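Buy the arms, build the bench

Mar 1, 2021

Every shared workshop I have belonged to has had a robot arm on a shelf. It is usually printed in two colours, it has a joint missing, and there is a note taped to it asking people to leave it alone. At Waketti ours was called Owen. It sat above the laser cutter for longer than it ever worked, and I was one of the people who built it, so I have some right to be rude about it.

My view, after Owen and after the robot that came next, is that a workshop that wants a robot should buy the arms and build everything else. I know this annoys people. It annoyed me when it was first put to me, and I voted against it. I have changed my mind and would like to set out why, and also where I still think the other side has a case.

Owen first. It was a single arm with six printed joints, belt reductions on the first three and hobby servos on the rest. The total in the shared spreadsheet when we stopped was £3090. That covers filament, motors, drivers, two rounds of bearings after the first lot proved to be the wrong fit, and a power supply that was far too big. It leaves out tools we already had and it leaves out all the time. For that money we had an arm that could lift an apple, with a good deal of sag at full reach. The shoulder belt slipped if you stopped it quickly. If you left it powered overnight the elbow had drifted by the morning.

None of this was a waste in the sense of learning nothing. I learned how to tension a belt and how to read a motor datasheet without believing all of it. But we had said we wanted a robot that would sort small parts into trays, and in all the time we worked on Owen we never once got as far as a tray. The arm was always the job. When the arm was fixed we were going to do the rest, and the arm was never fixed.

That is the main point I want to make. A home-made arm uses up the whole of a project. The people who know about motors are busy, and everyone else stands about waiting for it to be ready. In a shared workshop that matters more than it does at home. If you are in your own garage and enjoy belts, then do belts for ten years and good luck to you. A workshop has people who can weld, people who can sew, people who can write code and people who only want to be handed something to sand. Owen had work for perhaps three of us at a time.

The next build was called Gero and it started in September with a rule that no one was to design a joint. The arms came ready made and second-hand. We spent the first evening bolting things down, and from then on there was a robot in the room that moved when told to. It is hard to explain how much difference that makes to who turns up.

What was left to build was a great deal. There was the frame, which is aluminium extrusion and which I now think is the most important part of the machine. There was the table, and the question of what height to set it at, which took more argument than any piece of software. There was the wiring for the stop button and where to put the stop button. There were the gripper pads, the wrist camera brackets, the trays and all the cable runs.

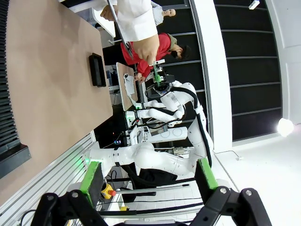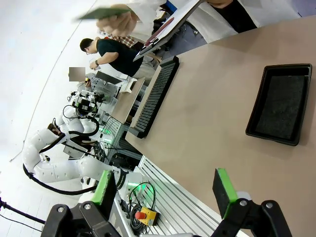 Gero from its own wrist cameras, with the green-edged pads in front.

Take the pads. They are a small part, and the only part of the robot that is meant to touch the thing you are picking up. With Owen we had a pair of printed jaws that someone drew in a lunch hour, and we never went back to them. With Gero we have had more versions of the pads than I could list, and most were made by people who had never touched a robot before. You can draw one in an evening, print it or cut it, screw it on and know by the end of the next session if it is any better. Harder pads drop smooth things. Softer pads hold on to light things after the gripper has opened. A change of 2 mm in the thickness was enough to throw out every taught position we had saved, and we now write the thickness on the drawing in large figures. That is proper engineering, it costs pennies, and a beginner can do it.

Or take the frame. Owen was clamped to a woodwork bench, and each time it was moved we lost our positions and had to start again. The lesson should have been obvious, but we were too taken up with the shoulder belt to see it. Extrusion is dear for what it is, and I resented paying for it. I don't now. You can slide a bracket along, lock it, try something, and slide it back. When we found the table was in the wrong place for the left arm to reach the far corner, it took 90 minutes to put right, including the tea. On a wooden bench that would have been a weekend and a lot of filler.

The cables I am less proud of. We followed the advice on the Jilleck build pages, which is to leave the loops generous and tidy them last, and I think that is sound for the first month and bad after it. Last never comes. A loop that clears everything in one pose catches on something in another, and you find out which pose by catching it. If I did it again I would fix the cable route at the same time as the frame and treat it as part of the frame. I mention this partly to show that buying the arms doesn't buy you out of trouble. It moves the trouble to parts of the machine where more people can help with it.

The stop button is the other thing I would say to anyone starting. Put it on the frame, in yellow and red, where anyone can get to it without leaning over the table, and do it before you send the first command. Owen's stop was a switch on an extension lead. I am ashamed of that. Owen was weak enough that we got away with it, but a weak arm teaches you bad habits about where to stand.

Now for the arguments on the other side, which I take seriously.

The first is money. Arms cost a lot, even used ones, and plenty of workshops can't find the sum. I accept that. I would only ask people to add up what a home-made arm costs by the end, including the parts bought twice. Ours was no bargain at £3090, and we couldn't sell it on. Bought arms keep some value. If the project folds they can go to someone else. If you still can't raise the money, I would sooner see a workshop buy one small arm than print two large ones.

The second is that buying the arms is a kind of cheating, and that the point of a workshop is to make the thing yourself. I used to hold this one strongly. What changed my mind was noticing how far nobody took it. We had not wound Owen's motors. We bought our bearings and our belts and our boards. Everyone draws a line somewhere, and all I am saying is that we had drawn it in a place that stopped us getting to the part we cared about. A person who builds a kitchen table doesn't fell the tree, and nobody thinks the less of the table.

The third is repair. If a bought arm fails, you may be stuck with a sealed box and a maker who has stopped answering. This is the strongest argument of the three and I don't have a full reply to it. With Owen, any fault was one we could open up and look at. With Gero there are parts I would not know how to open, and if one of the wrist joints went tomorrow I expect we would be hunting for a used spare for months. We have bought what spares we could. It is a real weakness and a workshop should go in knowing it. I would still rather have a robot that may break one day than one that was broken on most of the days I knew it.

There is a fourth objection that people tend to make more quietly, which is that a bought arm looks too finished, and newcomers are afraid to touch it. There is something in that. White shells do make people keep their hands in their pockets. Owen, with its crooked elbow, invited everyone to have a go. What has worked for us is to hand people something from the bench first, a pad or a tray, and let them fit it. After that they are usually fine. But it needs someone to do the handing, and on a busy evening that can be forgotten.

I should say what Gero can do, as I have been hard on Owen for doing so little. It can pick a fair range of small parts off the table and put them in the tray, if they are laid out with space between them. It is poor with anything flat. Two parts touching each other will confuse it more often than I would like, and one arm is noticeably better than the other for reasons we are still arguing about. I suspect the camera bracket. Others suspect the way the base is bolted, and we are going to loosen it and start again next week, which will mean teaching all the positions over.

Owen, meanwhile, has come off the shelf. The motors went into a camera slider and the big power supply now runs the lights over the bench. The printed parts are in a box by the door at Waketti, free to anyone who wants to build an arm, and I will help them carry it to the car.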